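From: hidska-fundraising list
Date: January 18, 2025
Subject: Re: Charity event in the winter update – what happens to leftover tokens?

An earlier message to the list said:

> I play the mobile version and I missed most of the Jatdale event last
> September. I ended with 437 tokens and no way to spend them. Now the
> winter update notes say there will be a second charity event but they
> don't say if the old tokens carry over. Also my sister bought the
> lantern pack and wants to know how much of that went to the hospital
> fund. The in-game page only says "a portion". Is there a real number
> anywhere? And do we need to be in a guild this time?
>
> Last thing, the puzzle levels were much too hard for my kids, who were
> the ones who wanted to play for charity in the first place. Is anyone
> passing that on?

I handle the event pages for the Hidska player group, so I can answer most of this. I don't work for the studio and I can't change anything on your account.

Tokens first. The old tokens do carry over. They were hidden from the inventory when the September event closed, but they were not deleted. When the new event opens you will see them again under the Rokesitz tab, with the old lantern icon. They convert at 2 old tokens to one new one, and an odd token left at the end is rounded up in your favor. You have to open the tab once while the event is live for the conversion to happen. If you never open it, you keep the old tokens, but I would not count on a third chance to use them.

With 437 you will get 219 new tokens. The cheapest donation crate is 40, so you can open five of those and have some change. The large crate is 600 and I would not try for it unless you plan to play every day. The studio's donation is the same per token whichever crate you pick, so the size only matters for the cosmetic items.

On the lantern pack: the percentage is in the notes on the Andrade fund's own page, under the heading for game partners. The studio gives 40 percent of the pack price after store fees. The store takes its fee before that, so the amount is smaller than you would get from the price on the screen. I asked in the fall for the figure to be put on the in-game page and was told the text had already been translated and locked. I have asked again for this round. If your sister wants a receipt, she won't get one from the fund, only the normal store receipt, and as far as I know it can't be used for taxes. People who want a deductible gift should give to the fund directly.

Guilds: no, you don't need one. Last time the shared goal was counted by guild and solo players were left out of the final reward. This time there is one goal for each server. Guild members still get the banner.

One more thing about the shared goal, which comes up a lot. The bar on the event screen is updated twice a day, so don't write in if it looks stuck. More than 600 people did that in the first event and the support queue never recovered. If your own contribution is missing after a full day, that is worth a ticket. Put your player code in the first line and attach a screenshot of the crate you opened.

As for the puzzle levels, yes, this was passed on, by quite a few parents. The shape levels in the second chapter were the main complaint. The pieces turned too fast, and on small phones the slots were hard to tell apart. The new event has an easy mode that you switch on from the map screen, before you enter the level. It slows the pieces down and removes the timer.

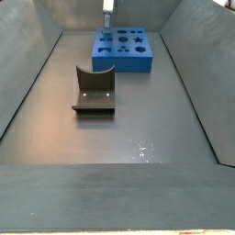 Easy mode earns the same number of tokens as the normal mode. I checked that on the test server because the notes were not clear. The only thing you give up is the place on the leaderboard, and I doubt your kids will mind. Progress is saved separately for the two modes, so if they clear a level in easy mode it will still show as open in normal. You can't collect the tokens twice for the same level, though.

Two known problems on the test server. The music from the charity playlist cuts out if you take a call during a level, and you have to restart the game to get it back. And on tablets the donate button sits partly under the chat window. Close the chat and it works. Both were reported – I don't know if the fixes will be in at launch.

I don't have a start time yet. The update itself has to go through store review first, and the event opens on the server side after that. I will post to the list when I have it, and the page on the Hidska site will be updated the same evening. Please reply on this thread if you find other things missing from the notes, and leave the subject line alone so the archive keeps them together.

Hidska event pages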